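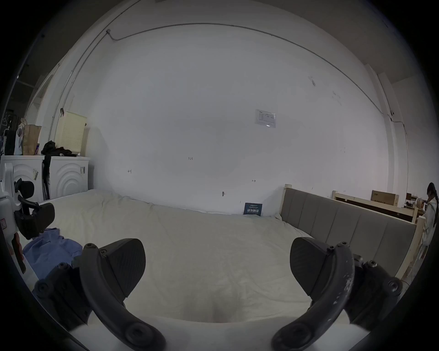

Udemholm 146 Duvet Cover

Plain-woven cotton cover for a single duvet insert. Closure is a concealed row of buttons along the foot end. Two inner ties at the head end hold the insert in position.

Width: 146 cm
Thread: single-ply, combed
Wash: 60 °C maximum, front or top loader
Dry: tumble, medium heat
Spin: up to 900 rpm
Shrinkage: up to 3 percent after first wash
Item no.: 799

Close all buttons before washing. An open cover collects smaller items during the cycle – socks and T-shirts in particular – and these come out damp. Wash dark clothing separately. Remove the cover from the dryer while slightly damp and spread it over the bed to finish. Folds from storage drop out overnight in most rooms.

The cover also works as a folding surface for other laundry. The weave has enough grip to keep a knit garment in place while the sleeves and hem are turned in. Lay the garment flat, pull the lower edge straight from both ends, then fold toward the collar. 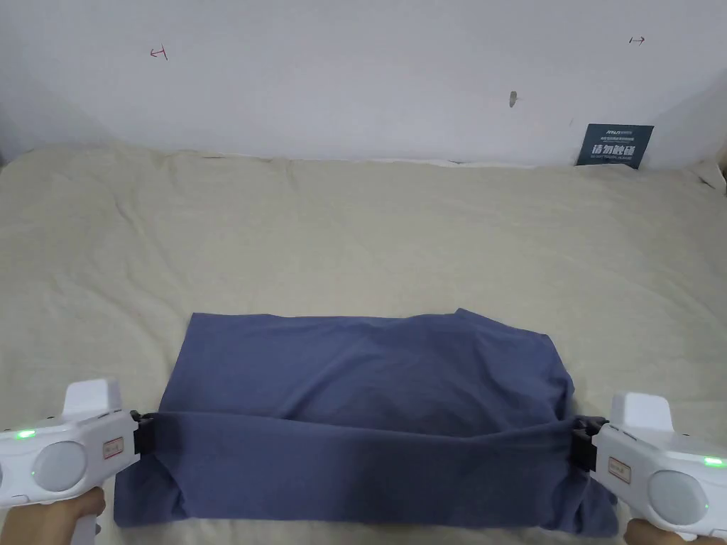 Nair writes that jersey shirts fold cleaner on the bed than on a table, but that the cover has to be pulled tight first or the creases transfer to the shirt. Tension at the foot end can be improved with the Fakau corner clips, sold separately. The clips are not suitable for the dryer.

Last updated: November

Contact – Dustemov Home Textiles – All rights reserved – Back to top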